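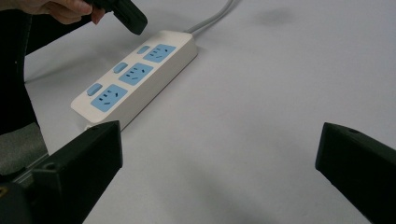
**Ticket:** Clenau hand-held gripper, trial kit
**Opened:** 16/12/2021
**Reported by:** Xiaoqing Feng
**Status:** waiting on vendor

Left finger lags the right when closing. Shows up on the power strip task — rocker switches next to the blue sockets. Firmware is the one the kit shipped with.

### Tried so far

- Cleaned the rail and ran 24 open/close cycles. Lag still there on 6.
- Swapped fingers left to right. Lag stayed on the left side, so the finger part is fine.
- Turned the strip on the table and repeated. No change.

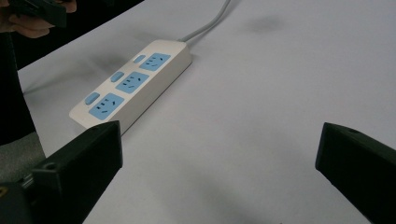
### Request to Clenau support

Please send a replacement left carriage, or the torque setting for the rail screws. The manual gives none. Our trial ends in 2 weeks and we would like it extended if parts take longer.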